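Notebook, poetry workshop, 5/19/21

Present: Fotini, Marichka, Matvii, me. Lucero sent her pages ahead and joined for the second hour.

Matvii's sequence first. He has cut the long poem down to 11 sections and moved the river one to the front. It reads faster. Marichka thought the couplets in section four were only there for the eye, and when he read it aloud without the breaks we couldn't hear where they had been. He will try it as a single block. I asked about the word "tender," which comes up in two sections close together. He wants to keep both. Fine, but the second should earn it.

Fotini is still on the 1752 poem, the one about the calendar change and the missing days. The opening is settled. The trouble is the middle, where the landlord talks. She has him in pentameter and everyone else in loose lines, and I kept waiting for a reason that had to do with the tenants. Suggested she give the daughter one strict line near the end and see what that does. She also read the Zitwood version, from March, and we all liked the older last stanza better. She was not pleased but wrote it down.

Craft notes

Anaphora: Lucero's draft starts nearly every line with "and." It holds for a page. After that the ear stops counting it. Try dropping it in two places, both before a verb.

Line endings: Marichka ends on prepositions a lot. Works in the ferry poem, less so in the one for her aunt.

Titles: no more titles that are the first line with a word missing. I am the worst for this.

Exercise for next time

One object, no comparisons, no "I." Twelve lines at most. Kitchen things are fine.

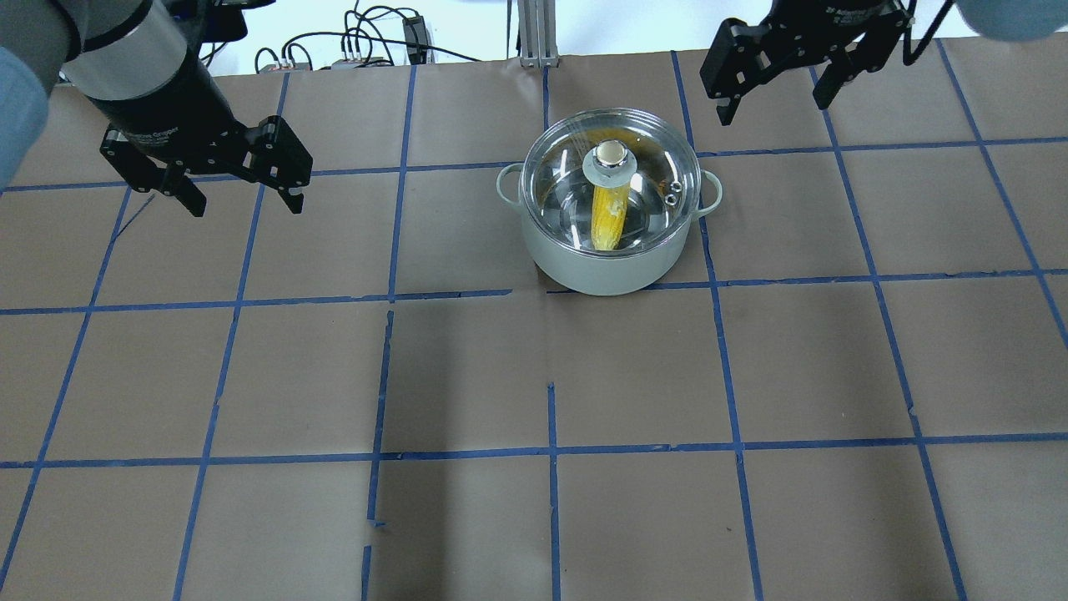
Submissions

Vasilakis closes first. Matvii has four sections ready and should send the river one on top. Citau wants poems unpublished anywhere, blogs included, so Fotini needs to take hers down before she sends.

Own work: read my draft of "Flesier" last. Marichka marked the third stanza as explaining the second. Cut it, then put half a line back. Still don't have a verb for what the gate does.

To do: copy Lucero's pages for Fotini, return the anthology, retype the gate poem without punctuation and look at it again.

P. Moschos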